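El planificador no tiene la culpa de todo

Cuando un brazo falla en una tarea de contacto, lo primero que hacemos es abrir el planificador. En Skellcombe llevamos meses así y creo que miramos en el sitio equivocado. La trayectoria suele estar bien. Lo que falta es una definición de tarea terminada que el software pueda comprobar.

Limpiar una lámina con marcas rojas es un buen caso. El movimiento es sencillo y cualquier controlador de impedancia decente mantiene la presión. El problema viene después: una mancha medio borrada, ¿cuenta como mancha? Nuestro módulo de percepción contesta con un umbral de color que alguien fijó una tarde y que sigue en el repositorio sin un comentario. 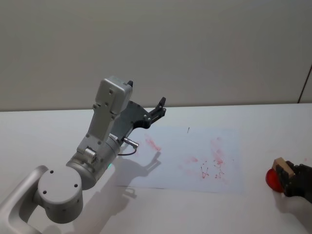
Lo que dicen los registros

Jiahui Deng revisó 1,965 intentos y separó los fallos por causa. Solo 79 eran del planificador. En casi todos los demás, el sistema dio por limpia una superficie que no lo estaba, o siguió frotando donde ya no quedaba nada. También aparecieron confusiones con la sombra del propio brazo, que el segmentador trataba como suciedad.

Genji Ishida sostiene que esto se arregla con más datos. No estoy de acuerdo. Con más datos el umbral se mueve, pero sigue siendo un número escondido. Yo preferiría que el criterio de parada viviera en un archivo aparte, con versión, y que cada cambio obligara a repetir las pruebas. Son 4 parámetros y cuesta una semana de trabajo.

Kazue Kuroda ya lo hizo en la rama de Fallau y las discusiones sobre resultados se acortaron bastante. Queda pendiente el caso de los dos brazos, donde cada uno tiene su propia estimación de la superficie y todavía no hemos decidido cuál manda.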